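August 16, 2020
By Huiling Lei

Ticket: Zedau dream journal, entries out of order and cut short after import
Status: closed, one item carried over

Reported by a member of the Rinorham dreaming circle. She keeps a nightly journal in Zedau and moved her older entries in from a text file in January. Since then the list has shown some dreams under the wrong night, and the longer ones stop before the end. She uses the journal with the Hisorik recall exercises, where you reread the last month before going to sleep, so the order matters to her.

First check. I asked for the original file and got it the same day. It holds 200 entries. Zedau shows 125 of them in the main list. The rest are in the account, but they sit under "Undated" and that folder is hidden by default. Turning on Settings > Folders > Show all brought them back. No entry was lost.
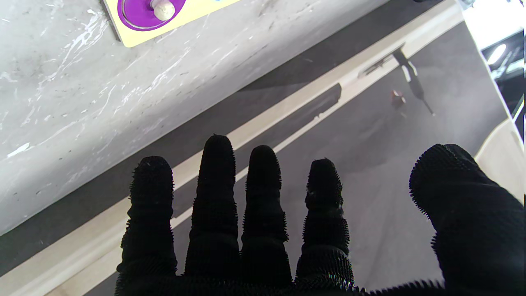
Black bristly glove, fingers spread.

Second check, the dates. The missing ones all have a heading like "night of the owl" or "third night at the lake" where the import expects a day and month. She titled her dreams that way on purpose, following her teacher's advice to name a dream before dating it. Zedau reads the first line as the date and gives up if it can't. In a few cases it found a number in the title and used that. "Seven doors, 4" became the fourth of the month, which explains the dreams that landed on the wrong night.

Workaround: add a blank date line above each title and import again into a new notebook. Do not import over the old notebook, or every dated entry will appear twice. I tried this on a copy and the order came out right. 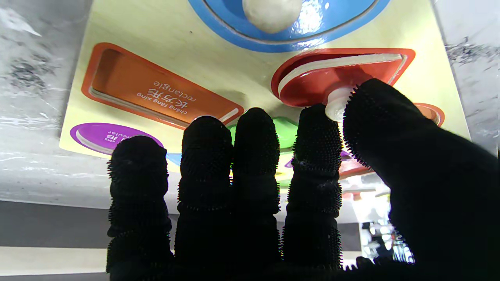

Evanthia Tzanetos wrote that the blank line worked for her too, but that her own meditation notes lost their italics on the second import, and she marks anything spoken by a guide in italics. She asked whether there was a way to keep them without going through every page by hand.

There is. Save the file as rich text before importing and leave "Clean formatting" unchecked. I confirmed this with two of her pages. The box is checked again each time you open the import window, so look at it every time.

Third check, the cut entries. The import form stops at 2,000 characters per entry. Typing straight into the journal has no such limit. Her long dreams were cut at that point, in mid-word in several cases.
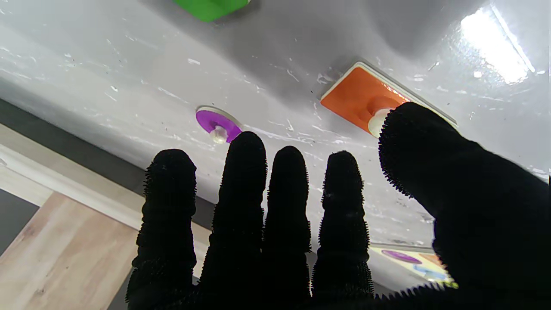 The full text is still in her file, so I pasted the missing parts back in for the three she needed most and sent her the steps for the others. Anything longer can also be split in two with the same date, and Zedau will keep the parts together if the second title begins with "cont."

Still open: the sleep bell from the Kamata add-on rings an hour early on her phone. Moved to its own ticket. Please reply there with the phone model and the time zone shown under Settings > Clock.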